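Section 4 – Setting up the tissue bench for suture practice

This section covers laying out the bench, fixing the tissue block, adjusting the light and placing the first stitches. Read Section 3 (Cleaning and disposal) before you open a tissue pack. Part numbers are listed on page 113 of the Rolatitz bench guide.

4.1 Before you start

You will need:
Nalberg tissue tray with lid
One tissue pack, fully thawed
Practice suture, cut to working length
Saline in a squeeze bottle
Gollby drape, part 196
Gloves, apron and eye protection
Sharps container

Caution: Tissue packs must be thawed in the fridge overnight. Do not thaw at room temperature or in warm water. Discard any pack that has an off smell or a broken seal.

4.2 Fixing the tissue

1. Spread the drape over the bench with the grey side down.
2. Set the tray in the centre of the drape and press down at each corner until the feet grip.
3. Lift the tissue from the pack with both hands and lay it in the tray, smooth surface up.
4. Pin the edges to the cork strip. The surface should be flat but not stretched. If it dimples at the pins, move them inward a little.
5. Wet the surface with saline and tip off any that pools in the tray.

Note: Tissue dries out quickly under a strong light. Wet it again whenever the surface starts to look dull.

4.3 Adjusting the light

1. Turn off the overhead lights nearest the bench.
2. Start with the light at its lowest setting and bring it up slowly until you can follow the thread against the tissue.
3. If the colour washes out to pink or white, turn the light down one step.

Wet tissue shines, and polished metal shines more. Small white highlights are normal and do not need to be removed. Trouble starts when a highlight sits on the thread and hides it. Change the angle of the light first – turning it down often leaves the rest of the field too dark to work in.
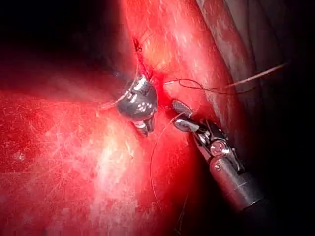

Pale thread is the easiest colour to see on red tissue, and we recommend it for the first few sessions. Dark thread can be brought in later, when the learner has a feel for where the free end is likely to be.

4.4 Placing the first stitches

1. Bring the needle in through the side of the tray and set it down on the tissue before you let go.
2. Take hold of the needle two thirds of the way back from the point.
3. Enter the tissue square to the surface and follow the curve through.
4. Draw the thread slowly until a short tail is left.
5. Tie off and trim. Leave a gap of one needle width before the next stitch.

Caution: Do not grip the thread hard in the part that will carry the knot. Crushed thread frays and may break as the knot is tightened.

Caution: Account for every needle before you unpin the tissue. Used needles go straight into the sharps container.

4.5 Questions and replacement parts

Contact Brisa Aguirre at Lambert for replacement trays, pins and cork strips. Have your tray number ready.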